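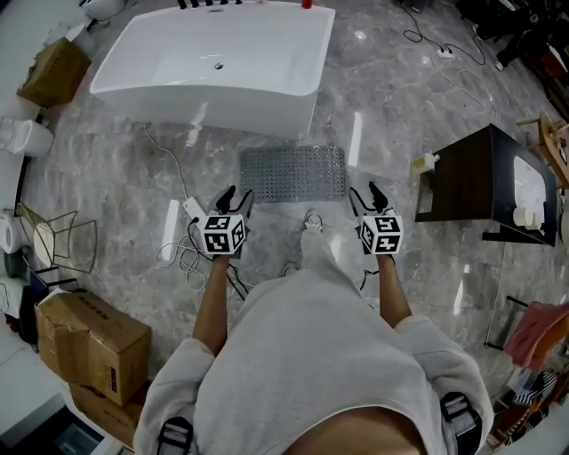
Operator view, bathroom station, Mondholm site. Both handheld grippers at the ready position, tracking cubes in view.

Notebook entry, Sunday, 4:40 p.m.
Project Carrasco, handheld demonstration collection

Purpose. To determine whether demonstrations recorded with the handheld grippers in a cluttered room yield a usable training set without manual repair of the trajectories. The Roma set, recorded last month in the test kitchen, serves as the reference.

Setup. The operator wears the shoulder harness and the head camera and holds one gripper in each hand. Gripper pose is estimated from the square markers on the cubes as seen from the head camera. Cables run from the grippers back to the operator. The floor was not cleared before recording. Boxes, the chair, the power strip and the cords were left where they were. The gray perforated mat in front of the tub was designated the start position for all episodes.

Task list. Two tasks were recorded: lift the near edge of the mat and fold it toward the tub, and move a small bottle from the vanity top to the tub rim. Each episode starts and ends with both grippers held in front of the body, fingers pointed toward the floor, for a count of two. This pose is used to align the left and right streams.

Result. 700 episodes were attempted in total. The automatic filter accepted 300 mat episodes and 300 bottle episodes. The remainder were rejected for marker loss exceeding the limit. Of the accepted episodes, 40 were drawn at random and replayed in the viewer. Replayed paths agreed with the video in every mat episode drawn. In the bottle episodes, the right gripper path shows a small jump at the moment of the reach over the tub rim. The jump was not present in the Roma set.

Discussion. Two explanations are under consideration. The first is reflection from the glossy side of the tub, which may produce a false corner on the marker face. The second is that the operator turns the head before the hand arrives, so that the cube passes close to the border of the camera view. The second explanation is preferred at present, as the jump occurs at the same point of the reach regardless of where the operator stands. It has not been tested.

Marker loss on the left side was higher than expected in the mat task. The forearm covers part of the cube when the wrist is rolled inward. Operators should keep the wrist level until the fingers have closed on the mat.

Processing. Files were transferred under the Brekulport naming scheme. The filter settings are those used for Roma and were not changed. Rejected episodes are retained and should not be deleted until the jump has been explained.

Actions before next session.
Repeat the bottle task with a matte cloth over the tub rim, all other conditions unchanged.
Repeat it again without the cloth, with the operator instructed to keep the head still during the reach.
Secure the white cable on the left side of the floor. It lies within stepping distance of the start position.
Recheck the camera calibration against the printed board and enter the value on the facing page.

Training on the mat episodes may proceed. The bottle episodes are on hold.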